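Keeping Household Money Records at the Kitchen Table

Household Guidance, Money and Home series
Prepared by Dilruba Akanda for the Ferrand Household Advice Service

Members of a household who do not handle the bills should still be able to find them. The Service recommends one shared record, kept at home and open to every adult who lives there.

Begin with the regular payments. Enter the rent or mortgage, utilities, insurance and loan payments on a single sheet, with the due date and the account from which each is paid. Electricity should have its own line, as the amount changes with the season.

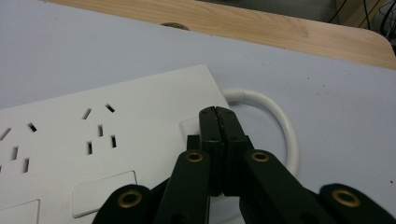
A white multi-outlet power strip.

Each adult should hold at least one account in his or her own name. A monthly transfer of $70 is enough to keep such an account in use. Where savings are held jointly, both holders should have their own login and should read the statement in full.

Set a spending limit above which both partners are consulted. Many households choose $50 for everyday purchases and a separate figure for repairs and appliances.

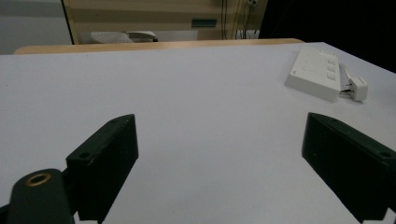 The record should be reviewed once a month, at a time when both partners can sit down together. Our advisers suggest 9 p.m. for families with young children. The partner who does not normally pay the bills should make the payments in alternate months.

An emergency fund of $4,000 is a reasonable first goal for a family of moderate income. Record where it is held and who may withdraw from it. Passwords must not be written on the sheet. Old sheets may be shredded after the June review.

Related items
Reading a Joint Account Statement
Naming a Beneficiary
Sharing Costs with Adult Children

Contact the Service | Copyright Ferrand Household Advice Service | Back to top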